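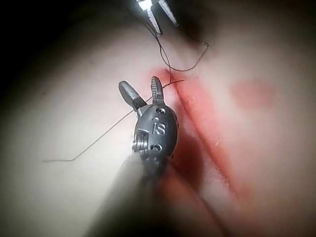 Instrument wrist over the practice pad

Hi all,

Ooh, I have opinions on the Parkeck garage! I've parked there since December and mostly love it (covered, lit, and the elevator works), but the exit gate on Smits Street is so slow after five that I once ate a whole sandwich in line. Go out the back ramp if you can. 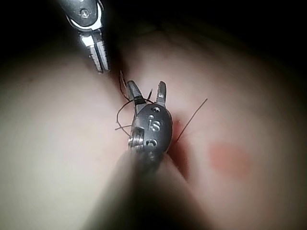
Closed jaws above soft tissue

Maritza, you asked about monthly passes. Mine is 114 a month, and you can share it between 2 cars as long as they're never in there together. My sister and I do that and it's fine, apart from the time we both forgot, ha.

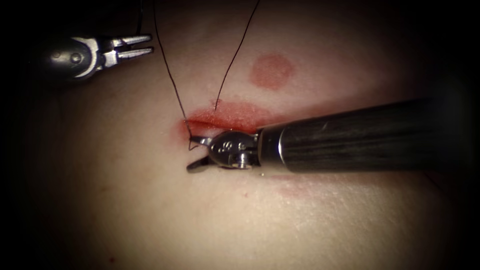

On 19 January 2021, Lies Maes wrote:
> Has anyone tried the Drivport lot instead? It's cheaper but it's
> almost a mile out, and I can't tell if the shuttle still runs
> on Saturdays. I'd hate to get stuck with groceries.

Lies, it did run last Saturday, only once an hour though, and the last one leaves at six. Bring a coat, there's no shelter at the stop!
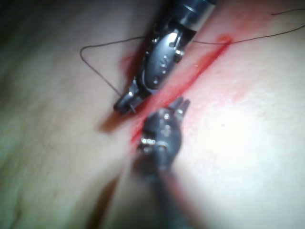
CARPOOL FROM THE NORTH SIDE

I have two seats free on weekday mornings, leaving at 7:15. Write me off list if you want one.

Jocelyn Zacharias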